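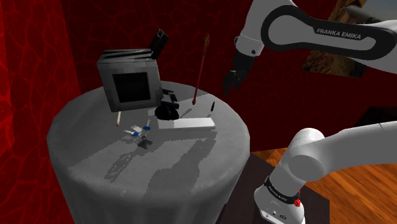

Last modified: Friday, 7:42 pm

Shin pain at mile 4 every time, rest or keep going?

Posted in Running and Walking by Lok-yiu Pan

I started running in March after a long time of doing nothing. I followed a beginner plan and got up to 5 miles without much trouble. For the last few weeks I get pain along the inside of my left shin, and it always starts close to mile 4. If I stop and walk it fades. If I keep running it stays the same until I quit, and then it's sore going down stairs the next morning.

I run on the paved loop at Hasadgate, always in the same direction. My shoes are Bendonska trainers that I bought used, so I don't know how many miles are on them. I'm signed up for the Dandullow 10K and would like to keep my training going if I can. I'm 50, if that matters. Should I stop completely or just run less?
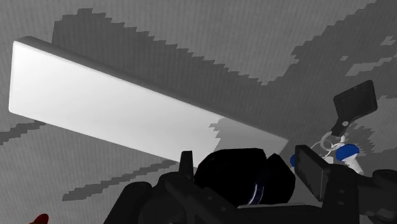 Replies

Wen-hsiung Ko

I had the same thing two years ago and kept running on it, which was a mistake. It went from sore after runs to sore all day, and I lost most of a summer.

What I would do first is press along the bone with your fingers. If the soreness is spread over several inches, it is more likely ordinary shin splints. If there is one small spot that really hurts when you press it, or if it hurts at night or when you hop on that leg, stop running and see a doctor. That can be a stress fracture and you can't tell for sure at home.

If it is the spread-out kind, here is what worked for me:

Cut your distance to well under the point where it starts. For you that might be 2 miles, on softer ground if there is any near you.

Do the rest of your time on a bike or in a pool – I did 30 minutes on the bike on the days between runs.

Calf raises every day, slow on the way down. Start with both feet and go to one foot when that is easy.

Replace the shoes. Used ones are a guess, and the foam can be finished even when the outside looks fine.

Turn around on the loop sometimes. Paved paths often slope to one side, and the same leg gets the low side every lap.

When you can do two weeks with no soreness the next morning, add distance back a little at a time. I would not decide on the 10K yet. Most races let you switch to a shorter distance or defer if you ask early enough, so check what Dandullow allows.

Hung

Ice and new socks. Mine went away by itself.

Lok-yiu Pan

Thanks both. I pressed along the bone and it is sore over a stretch as long as my hand, no single bad spot, and hopping doesn't hurt. I'll drop to 2 miles and get new shoes this week. If it isn't better after that I'll make an appointment.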